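The Clivstead sorting cell stopped nine times in May, and plenty of you have written in to ask what on earth was going on. Great questions, all of them! I've pulled together the ones that came up most. Eduardo Matos checked my answers on the controls side, so if something still sounds wrong, blame my typing.

## The May stops

**What was the fault, in one sentence?**

The arm was coming down a little too far over the near rim of a bin, the fingertips touched plastic, and the collision monitor did its job and shut the arm down.

**Was anyone hurt?**

No. Every one of the stops was a protective stop at reduced speed. We lost time and one fingertip pad, and that's the whole list.

**Why was it so hard to pin down?**

The log only said "contact, axis 3," which could mean a rim, a tray, a cable snag or a tired gearbox. We spent a week on the gearbox (sorry, Salberg, your gearbox is fine). What cracked it was going through the wrist camera pictures next to the force trace, and I could happily talk about that for an hour. You get the fingers right up against the front wall of a blue bin, and you start to see how little room there is to be wrong.
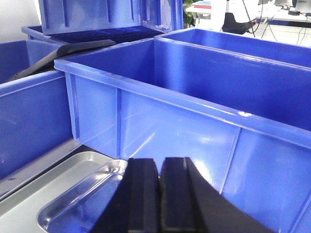

**How far off was the arm?**

The worst case we measured was 11 mm low at the rim. The path allows 5 mm of clearance, so anything beyond that is going to touch.

**Where did the error come from?**

Two places, and they added up. The Ruvton gripper was swapped in late April and the tool length from the old one stayed in the controller. On its own that would have shown up on day one. But the bin heights in the recipe were also taken from the old Palacios bins, and the new ones stand a bit taller. Some picks cleared, some didn't, depending on which bin came down the lane. Lovely puzzle, terrible month.

**Did the camera miss the rim?**

Glossy blue plastic throws bright streaks, and we did suspect that for a while. Eduardo reran the saved shots and the rim edge came out fine in all of them. The camera was giving good positions to an arm with the wrong idea of its own length.

## Working near the cell

**Can I reach in and straighten a crate or a tray if the arm has stopped?**

Please don't. A stopped arm may still be powered and waiting on a signal. Use this order, every time:

1. Press the cell stop and wait for the steady amber light.
2. Turn the key to manual and take the key with you.
3. Look along all the lanes before you step in, including the far end. From the gripper side there are crates, rails and rollers between you and whoever is standing down there, so call out and wait for a reply.
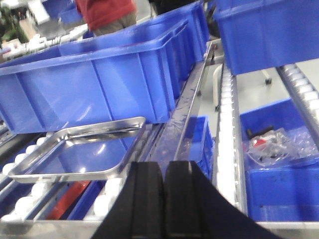 4. Move what you need to move, then check that nothing is left lying on the rollers.
5. Step out, return the key, and have the shift lead do the reset.

**What if it stops again with a part in the fingers?**

Leave the part where it is and call Eduardo or me. The fingers hold on a spring when air is lost, so pulling at it can damage the pads or your knuckles.

**Is the reset button off limits now?**

For most people, yes. In May we had stops cleared from the panel with no note of where the arm was, and that cost us good evidence. Write down the lane and the time first.

**What has changed since the fix?**

Tool length is now checked against a fixed pin at each gripper swap, the new bin heights are in the recipe, and a rim touch gets its own log message. I'm very pleased with that last one. No rim contacts so far.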